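Putting the groceries away, 878 times

Feb 26, 2019
By Gemma Caruso
Print this article | E-mail this article

Salden's open day began with a sticker for your coat and a warning about the coffee. The firm has the top floor of what used to be the Clundden button works, and it spends its days showing robots how to do small dull things so that they might one day do them alone.

The way to teach them, I had assumed, involved typing. What it involves is Ronaldo Saludo, standing with a lever in each hand and moving two mechanical arms through the same short task until lunch. Each go is saved as an example: what the arms did, what the cameras saw. The task I watched had 509 examples on the books and needed 878. He had been at it since December and talked about it the way people talk about a long drive.

"The bad ones are useful too, within reason," said Zerrin Ağca, who decides which goes are kept. Her reason seemed to have limits. In the 20 minutes I stood there she binned several for what she called dithering.

Between goes, somebody shuffles the objects. They come out of a crate that looks like the bottom of my own handbag, and the mixing matters – a system that has only met tidy tables will sulk at an untidy one. Visitors were allowed to do the shuffling. I took this more seriously than it deserved.

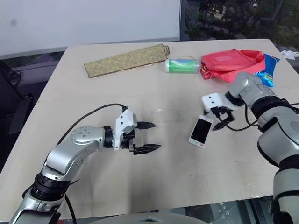 Two arms over the table at Salden, with a white phone near the right-hand gripper.

We were each given a turn at the levers afterwards. The arms copy you faithfully, which is unkind of them. Mine set off for the phone with great confidence and closed on the air beside it. Zerrin wrote something down. The man after me, a retired dentist, was irritatingly good.

The next open day has 81 places. Bring your own coffee.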